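Mustelgate Tabletop Items

README and data card, version 2

Summary

Mustelgate Tabletop Items is a set of still images of small household things on a beige table: toy building blocks, drink cans, bakery items and a plush toy. Each image has a list of the items present, an outline for each item and a short set of attributes covering colour, pose and how much of the item is hidden. The set is meant for work on naming and locating everyday objects when the background is plain and the same few things keep coming back in different places.

The release holds 1273 images. Of these, 906 have full outlines. The remainder have item lists and attributes only, and are marked "list_only" in the index file.

Maintained by Chrysanthi Makris. Label rules and checking by Rogelio Manalo.

Contents of the release

index.csv: one row per image, with image name, label status and split
items.csv: one row per item per image
outlines/: one file per fully labelled image
labels.txt: the 26 permitted item labels, one per line
CHANGES.txt: differences from version 1

Not every label is used in every split. Check labels.txt against the split you intend to use before reporting per-label scores.

Table and background

The table surface is beige and the wall behind it is white. Faint wrinkles, seams and smudges on the surface are left unlabelled. Shadows are also unlabelled, including those that fall across another item. Outlines follow the edge of the item and exclude its shadow.
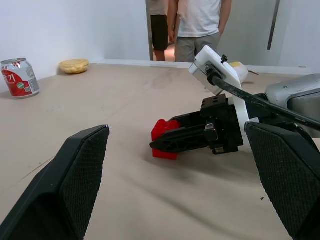 Red block and drink can. Labels: block_red, can.

Block studs belong to the block outline. Where the studs show against the table, trace each one; where they show against another part of the same block, ignore them. Anything hiding part of a block is excluded from its outline, and the outline is not closed up by guesswork behind it. An item split in two by something in front of it gets two outlines with the same item number.

Item groups

Blocks. Toy building blocks with studs on top. Labels are by colour: block_red, block_green, block_yellow. The yellow label also covers blocks that look orange under some exposures. Version 1 had a separate block_orange label, and the same block moved between the two depending on who was labelling. The labels have been merged. Do not infer block size from outline area, which changes with distance from the viewpoint.

Cans. All drink cans take the single label "can". Colour goes in the attribute column and records the main colour of the part that can be seen. Lettering on cans is not transcribed in this release. Where a can is turned so that a different part of its label faces forward, the colour attribute may change from one image to the next; this is intended.

Bakery. Bread and pastry items take bun or pastry. A bun in a bag is labelled bun_bagged, with one outline round the bag. The bag is clear, so the bun can also be outlined, but this has been done only in the train split. A small yellow item seen at the bag is labelled yellow_small. It was called lemon and banana in earlier notes and neither name was settled on, so please do not rename it in derived sets.

Soft toys. The fried egg plush is labelled plush_egg. The outline includes the small orange parts and the string loop if either can be seen. The stitched face is not labelled separately.

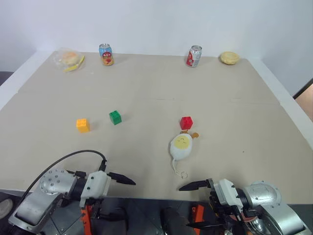 Attributes

colour: main visible colour, from a fixed list in labels.txt
pose: upright, leaning, lying or unclear
hidden: none, part or most
cut: yes if the item runs off the side of the image, otherwise no

Leaning applies when a can or block is visibly off vertical. A slight tilt counts. Pastries and the plush are always given as lying. Blocks are upright when the studs are on top.

"Most" is used when less than half of the item can be seen. No attempt is made to give a percentage. In the Ortuño trial of the label rules, the choice between part and most was the commonest source of disagreement, followed by colour on cans. Both are weaker than the item labels themselves and should be treated that way in any scoring.

Left and right

Position words in items.csv are given from the viewpoint of the image, never from the far side of the table. "Back" means towards the wall. "Row" is filled in when items stand along the far edge of the table and is blank otherwise. Row order is counted from the left, starting at 1.

A loose row still counts as a row. Items do not have to touch or line up exactly, and the spacing between them is not recorded. 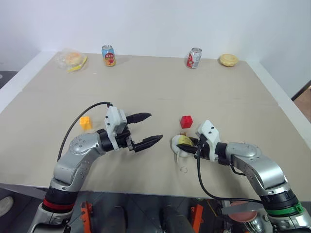
Items in the middle of the table have no row number even when they happen to be level with each other. This was argued over during checking. Giving them one produced row numbers for almost any pair of blocks, and the field stopped being useful for finding the far-edge items.

Splits

Splits are train, check and hold. Images from one arrangement of the table stay together in one split. If you resplit the set, group by the "layout" column in index.csv first, or near-identical tables will appear on both sides.

Known problems

The pastry is pale and close in colour to the table. Its outline is the least certain in the set, mostly on the side facing the light.

The edge of the clear bag is hard to follow where it lies against the white wall. Labellers were told to use the last visible crease.

Five-letter layout codes in version 1 were shortened in version 2. Old codes are listed in CHANGES.txt.

The Ivon viewer draws split outlines as one shape and joins them with a straight line. The files are correct. The Trornora viewer draws them separately.

Uses not supported

The set has no weights, measured sizes or brand names. It is too narrow for general food recognition: the bakery group in particular has very little variety.

Corrections

Send corrections to Rogelio Manalo with the image name and item number. Changed outlines go into the next version and are listed in CHANGES.txt under the old item number.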